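Brillunow Park, main pitch and clubhouse
Pre-match ground safety check, with comments
Completed 1/31/25, before the league fixture against Kiro Town
Check used: home match form, capacity 500

1. PITCH AND RUN-OFF

Goalposts upright, anchored, no sharp edges: Pass
Nets secured, no open hooks: Pass
Comment: Two plastic clips replaced at the clubhouse end. The old metal hooks came off in December and must not go back on.

Playing surface free of holes, stones and glass: Pass
Comment: Goalmouth at the road end is soft but level. Divots filled after training.

Corner flags, correct height and sprung bases: Action needed
Comment: One base is cracked. Spare fitted for today. Order another.

Run-off clear to the barrier on all sides: Pass
Comment: The portable goals had been left close to the far touchline again. Moved back and chained. Youth teams please return them to the bay behind the container after every session.

2. SPECTATOR AREAS

Perimeter rail firm along full length: Action needed
Comment: Post 17, counting from the turnstile, moves when leaned on. Taped off for this match. Trukine fencing have been asked for a price to reset it in concrete.

Covered stand, steps and handrails: Pass
Stand roof, no loose sheets: Pass
Comment: Checked from the ground only. It rattles in a west wind but the fixings look sound.

Exit gates unlocked and opening outwards: Pass
Comment: Gate 2 drags on the tarmac. It opens fully with a push. Steward to stay on it from kick-off to the end of the match.

Walkways gritted if frost forecast: Pass
Comment: Grit bin is below half. Top up before the next evening game.

3. CLUBHOUSE AND HOSPITALITY ROOM

Fire exits clear, signs lit: Pass
Extinguishers in date and on brackets: Pass
Comment: The one by the kitchen hatch had been used as a door stop. Back on its bracket.

Tables stable, cloths not trailing in the walkway: Pass
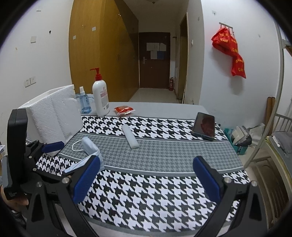 Table with houndstooth cloth.

Hot water urn on a flat surface, lead not crossing a walkway: Pass
Comment: Lead was run across the hatch on arrival. Now plugged in at the wall side.

Floor mats flat, no curled edges: Pass
Comment: Main door mat is worn at one corner. Not a trip hazard yet. Look at it again next month.

4. CHANGING ROOMS

Showers run and temperature checked: Pass
Comment: Away side takes 7 minutes to come through warm. Start it early.

Benches and pegs secure: Action needed
Comment: Away room, second bench from the door, has a split slat. Turned to the wall and marked. Do not use.

Officials' room lockable, key signed out: Pass

5. FIRST AID AND MEDICAL

Stretcher in place and complete with straps: Pass
Defibrillator light showing green: Pass
Ambulance access clear from the road: Pass
Comment: Cones out before the car park opens — visiting supporters were parked across the gate at the last home match.

First aid kit stocked against the list: Action needed
Comment: Short of triangular bandages and large dressings. Gloves and masks are enough for this match. Anything taken out at training should be written on the card in the lid.

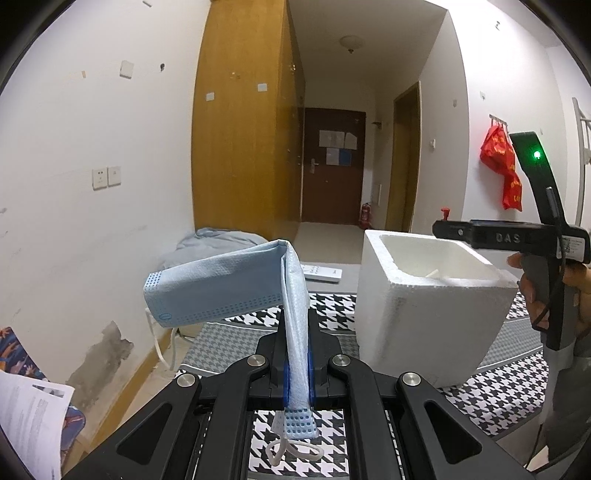 Farooqui added that the card is no use if it stays in the treatment room when the bag goes pitchside, and asked for a second copy to be kept in the side pocket. Agreed. Copy to be made before the next fixture.

6. FLOODLIGHTS AND PA

All lamps working, both sides: Pass
Control box locked: Pass
PA heard in stand and at far end: Action needed
Comment: Far end speaker is faint and cuts out. Loudhailer left with the steward at that end for emergency messages.

RESULT: Ground fit for use with the restrictions noted.

Carried forward to next check: corner flag base, rail post 17, away bench, first aid stock, far end speaker.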